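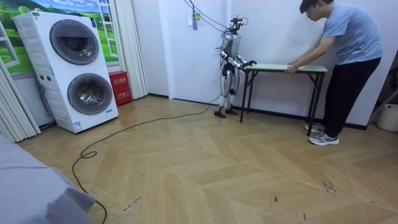
Across the table.

Slide 1, title

Evening everyone, thanks for coming out. I'm Azucena Alvarado, I covered foreign affairs for a small paper for a long stretch and I still can't leave it alone. Tonight is about back-channel talks: who goes, who pays for the flight, and what a backbencher should have to tell the rest of us afterwards. (Wait for the latecomers. There are always latecomers at 7:30.)

Slide 2, the Drotitz meeting

Start with the story, theory later. In September four members of our parliament went to Drotitz on what the paperwork called a study visit. While they were there they sat down with the political wing of the Grutow Front, which at the time was still fighting the government it now wants to share power with. No minister knew. The department found out from a local radio bulletin, and I found out from a very cross person in the department!

Ask for a show of hands: who thinks they should have gone? Then ask who thinks they should have told someone first. In my experience a fair few hands go up both times.

Slide 3, a bit of history

Keep this short, Azucena. You always go long on this bit.

The Drotitz border was drawn in 1898 by people who'd had a look at a river on a map and liked the shape of it. The towns on either side kept trading, marrying and suing each other as before. The Front grew out of a dockworkers' league on the Tokgöz side, and its older members still talk like union organisers, which throws visitors who expect speeches. One of them spent most of our interview on harbour dues. I've got pages of it, if anybody's keen.

Slide 4, what the rules say

Read it out slowly because it's dull and it matters. A member travelling on someone else's money has to declare the sponsor. They don't have to declare who they met. So the register for this trip says the Gerosley Foundation paid $2889 a head for flights and hotels, and that's your lot. No program or list of meetings, and no notes.

I rang Gerosley. They were perfectly polite and told me the itinerary was a matter for the members. I rang the members. Two said it was a matter for Gerosley, one hung up, and the fourth talked to me for an hour and a half, bless her.

Slide 5, the case for going

Be fair here. Ministers can't meet an armed group without it looking like recognition, and a backbencher can. Sometimes that's how a prisoner list gets passed along, or how you learn that a ceasefire offer is real. The member who spoke to me reckons she heard things in that room our embassy hadn't picked up, and I believe her.

Slide 6, the case against

The families. I had a letter from a woman whose brother was killed in the Tokgöz bombing, and she'd learned about the handshake from the news. (Read the second paragraph only. She's okayed that part.) Pause after it. Drink some water.

Slide 7, what I'd change

Declare the meetings within a month of getting home. Brief the department before you leave, even if it's just a phone call. If there's a good security reason to keep a name back, tell the Speaker and have it sealed.

The petition for this had 2097 signatures when I last looked, and there's a clipboard by the tea urn for anyone who'd like to add theirs.

Questions

Someone will ask about sanctions. Say you're not a lawyer and point them to the handout, page 4. We have to be out by nine so they can lock up.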